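Home News Products Support Contact

Jurnedberg News

Cikard wrist camera goes on sale after our longest gripper comparison yet

Usthorpe, 5 November 2024

Hi all, Myrtle Fitzsimmons here from the Jurnedberg test bench, and I get to write the press release this time (be kind!). The Cikard wrist camera is finally ready to order, and I'm thrilled, mostly for the people who have listened to me talk about it since spring.

We tried it with 4 different two-finger grippers, among them the Mac Carthaigh parallel model we've used for years. Each one got the same 20 household and workshop objects, the same arm and the same controller. Only the fingers changed. I wanted awkward stuff in there: shiny parts, black plastic on gray, things with no obvious place to grab. Cubes are easy, and I've seen enough cubes.

The Mac Carthaigh came out ahead on small, lumpy objects. Two of the others were quicker to open and close, but they blocked more of the camera's view when the fingers came together, and that cost us tries on anything thin. Full tables are on the downloads page, including the runs that went badly.
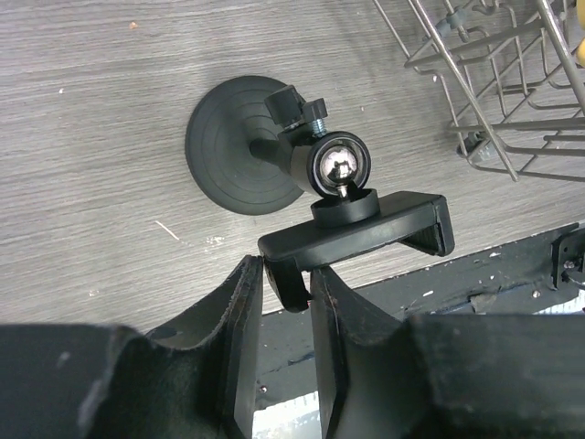 Fergus Morrison, our controls engineer, rewrote the grip-force settings 7 times along the way and would like everyone to know the last version is the good one. "I'd start customers on the low setting and let them work up," he told me. I agree with him, for once.

The camera ships with a mounting plate, a cable and a 24-month warranty. Orders placed now go out in December. If you'd like to bring your own gripper to Usthorpe and run it through our object set, write to me and we'll find you a bench.

Press contact: Myrtle Fitzsimmons, Jurnedberg, Usthorpe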